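My second month of teaching by hand

When I took this work I told my mother on the phone that I am a teacher now, and she was very pleased until I explained that my student is a computer program. I hold two grippers, one in each hand, and I do small household jobs with them on a table. The recordings go to Nirnmont, where the learning people are, and after some time a robot is supposed to do the same jobs without me. She asked if there is a pension. I said I would find out.

I wrote in January that I would post more about the daily side of it, and then I posted nothing, so this is my attempt to repair that. Two readers sent me questions and I will try to answer both of them in this post. If my English goes strange in some places, please be patient with me. I have lived in this country for 3 years and I still write slowly.

How a session goes

A task comes to me as one sentence. "Take the pouch out of the tray and place it on the table" is a typical one. My target for a task is 100 good recordings, and I do them in sets of 35, with a break after each set. You will notice that this does not divide nicely. The third set is shorter and I always look forward to it.

One recording starts with both grippers open and held over the table, not touching anything. I wait for the tone, I do the task, I bring the grippers back to open, and I wait for the second tone. If I start to move before the first tone, the recording is thrown away. In my first week I threw away a great many, mostly from nerves. Now my body knows the tone so well that when the microwave at home makes a similar sound, my fingers open.

Between recordings I change something. The object goes a little to the left, or it is turned, or the tray is closer to me. Lauri Salminen, who trained me, calls this "spoiling the table". He says that if I put the thing back in the same place each time, the program will learn the place and will not learn the thing. It took me some days to understand how serious he was. I am a tidy person, and I was returning the object to exactly the same spot without knowing I did it. He watched one of my sets and then showed me all of the starting positions laid over each other. It looked like one single object. I was quite proud until I saw his face.

The bag task

A reader who signs as Vilov asked which objects are the hardest. I expected to say something like eggs or glasses, but my answer is bags. Anything in a soft bag.

A box tells you where to hold it. A bag changes its shape when you come near with the fingers, and it changes again when you lift. For this task we use a clear resealable pouch of packaged food, with Japanese-style writing on the label, and it stands up in a white tray. I can't read the label and I have become very curious about the taste.

What makes it difficult is that the pouch leans. If I come with one gripper only, from the right, it can tip away from me and lie down in the tray, and then it is a different task. So I use the left one as a kind of wall, and I close the right one on the upper part, where there is only plastic and no food. With my own hands I would never think about such a thing. I would just pick it up. But the grippers have flat fingers and I can't feel the plastic through them, only a small push back in my wrist when it is closed.

I also have to be slow, but not too slow. If I hesitate in the air, the hesitation is recorded too, and Lauri says the robot will then learn to hesitate, very faithfully, in the same place. I asked him if it also learns my bad mood before lunch. He thought about it longer than I wanted.

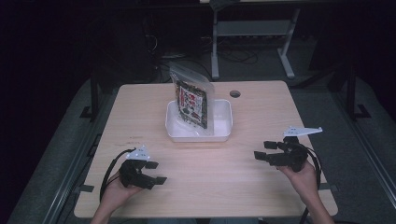

What I do about the cables

The second question came from someone who is starting similar work at a company called Malhotra and is worried about cables. I understand the worry. Each gripper has its own black cable, and in my first weeks I fought with them more than with the objects.

My advice is to let each cable go over the edge of the table on its own side, and to leave more slack than you think you need. Before a set I move both arms through the full task one time with no recording. If I feel any pull, I stop and fix it then. A pull in the middle of a recording makes the hand jump a little, and I don't want to give the program a jump that has no reason in the task. I also try not to cross my arms over each other. If the task seems to need crossing, I pass the object from one gripper to the other, unless the instructions forbid it.

Check your shoulders as well! I hold mine too high when I concentrate. I have written the word SHOULDERS on a piece of paper which I keep with my tea.

The ones we do not keep

After each set I go through the recordings and mark them. Good, failed, or failed and recovered. The last group was new for me. I used to delete every attempt where the bag slipped, because I was ashamed of them, and then Lauri asked me where all my mistakes had gone. He wants some of them. If the pouch slips and I calmly catch it and finish the task, that is useful — the robot will drop things also, and it should see what a person does next.

But it must be a true slip. I tried once to make a mistake on purpose and it looked terrible, like somebody acting surprised at a birthday party. I deleted that one and did not tell him. I suppose he will read it here.

A few people have asked if I am sad to teach a machine a job that people do. I have thought about it on the bus from Lustthorpe, which is a long bus, and I don't have a complete answer. On most days I think only about the pouch and if my left hand was late. I have never before in my life paid so much attention to picking something up, and some of it has come home with me. Last week I took a bag of rice from the cupboard and stopped with my hand open in front of it, waiting for the tone.

Next I start on folding small towels, with the same two grippers. Lauri has told me to eat a good breakfast. If you have done cloth before and have some advice on corners, please write to me in the comments, I read all of them even when I answer late.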